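Towel folding from gripper demos: does splitting the corner grasp into its own phase help?
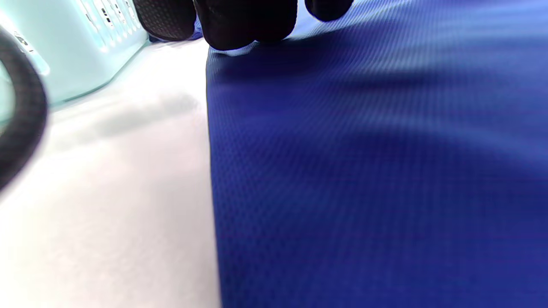 Mitra Talebi

Posting our result in case it saves somebody a month. We have been training a folding policy on blue textured cloth laid on a white surface, using demonstrations collected with the hand-held gripper. All demos are from the wrist view only. No overhead camera, no depth.

The baseline was one policy for the whole fold, trained on 298 demos. It did fine once it had hold of the cloth. Most of the failures were at the first corner: it closed too early, or it closed on one spot and the cloth slid out during the lift.

So we cut every demo at the moment the cloth is first held and trained two policies. The first only has to find a corner and grasp it. The second starts from a held corner and does the rest. Same data, same network size, same training time. Over 100 trials each, the single policy completed 62 folds. I'm still cleaning up the log for the split version, but it is clearly better and I'll post the number when Amirhossein has checked it.

Code is the Detau branch we already share, with the cut points saved as a separate file.

---

branislav_p

What decides the cut point? If a person is marking it by eye, you have added information the baseline never got. Then it isn't the same data.

---

Mitra Talebi

Marked by hand, yes. Golnar did all of them in two afternoons. The rule was the first frame where the cloth moves with the fingers. I take the point about extra information, but the labels only say where to split. The policies never see them as input.

---

branislav_p

They don't need to see them. A label that says "the grasp ends here" is supervision. Give the single policy a phase flag as an extra output and train it to predict the flag. If it catches up with the split version, the gain came from the labels and you don't need two networks.

---

g_tabrizi

Agree with Branislav on the control. Where I don't agree is the idea that it would make the result uninteresting. We tried a phase flag on the Ziven bin task in September and it did nothing for us. The network learned to predict the flag very well and the grasps were as bad as before.

Question for Mitra: how does the wrist view look at the moment of the grasp? In ours the fingers covered the corner almost completely, so the last few frames before contact were close to useless.

---

Mitra Talebi

Same problem. In the still at the top, the middle finger is right at the corner. You get the long straight edge of the cloth against the white, and that seems to be what the grasp policy lines up on. When we masked out the edge in a quick test it wandered. I haven't run that enough times to give a figure.

---

floltow_user

Isn't that a warning sign? Blue on white is about the easiest edge you can get. Put the same cloth on a gray bench and I'd expect both versions to fall apart.

---

amir_nazari

They might. We haven't trained on other surfaces and aren't claiming it transfers. The claim is that with a fixed budget of demos, the split version loses fewer trials at the first corner.

On the checking: I have been through the first half of the split log. There are three trials I would score as failures that were marked as completed, where the far corner ended up under the fold. The same scorer did the baseline, so I want to redo both sets before any comparison goes up.

---

branislav_p

Good. Please score them without knowing which policy is which.

---

Mitra Talebi

We can do that. Golnar can rename the clips. I'll also train the phase flag version. It will need its own 100 trials, and the arm is booked for the Rahimi tests until they finish, so don't expect it right away.

---

g_tabrizi

If you have spare demos, I'd also like to see the baseline with 200 grasp-only clips added and no split. My guess is that the whole-fold policy just sees too few grasp frames compared to everything else.

---

Mitra Talebi

That one is easy to set up. We could also reweight the grasp frames we already have and skip collecting. I'll try the reweighting first.

---

g_tabrizi

Fine by me, but reweighting repeats the same corners. New clips would give you new ones. I'd do both if there's time.

Related threads
Choosing a success rule for cloth tasks
Wrist view only: when is it enough?
Detau branch: loading cut point files
Phase flags on the Ziven bin task
Finger occlusion in the last frames before contact

Last updated: 7 February 2024

Contact the moderators | Copyright remains with the posters | Back to top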